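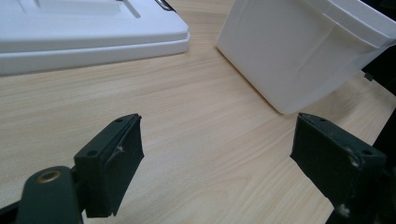
Blog > Teaching Abroad > Language Assistants

Print this page | E-mail this page

Notes on a first term as a language assistant in Skedberg

The Niskanen placement scheme assigns English-speaking assistants to secondary schools for one academic year. I was placed in Skedberg, a town with one upper school, a ferry office and a public library that closes at two in the afternoon. The following notes are intended for applicants considering the same placement, and they cover matters which the handbook treats only in passing.

Timetable

Assistants are contracted for 10 teaching hours a week. In my case these were divided between the two oldest year groups. Preparation is unpaid and should be allowed for. During September I spent as long on preparation as on teaching, chiefly owing to my unfamiliarity with the course book. The time required fell considerably once I had been given the scheme of work for the whole term, and I would advise new assistants to request it on arrival.

Role in the classroom

The assistant does not replace the teacher and is not expected to mark examinations or manage discipline. The usual arrangement is for the assistant to take a small group to a separate room for conversation. Pupils in Skedberg read English with confidence but are reluctant to speak it before the whole class. In groups of five or six they spoke more freely, particularly when given a task to complete. Debates on set topics were less successful. Planning an imaginary journey on a fixed budget occupied one group for two full lessons and produced a good deal of unprompted disagreement in English.

Corrections should be agreed with the class teacher beforehand. My own practice was to note errors during the conversation and to return to them at the end of the lesson. One of the teachers preferred immediate correction, and I followed that preference in her classes.

Accommodation and costs

The school offered a room in Janlow, on the opposite side of the inlet. The rent was modest, but the journey by bus took 42 minutes in each direction and the last return service left early in the evening. Assistants who wish to attend school concerts or parents' meetings should look for a room in the town itself. A deposit of about 300 euros is normally requested, and the first payment from the scheme does not arrive until the end of the second month.

Language lessons

The scheme funds an evening course in the local language, held at the adult education centre. Places are allocated in order of registration, and the beginners' class was full by the time I applied. I joined the intermediate class and found it demanding.

Applications for the coming year open in January. Candidates may state a preferred region, although not a particular school.

Filed under: Assistantships, Secondary Schools, Living Abroad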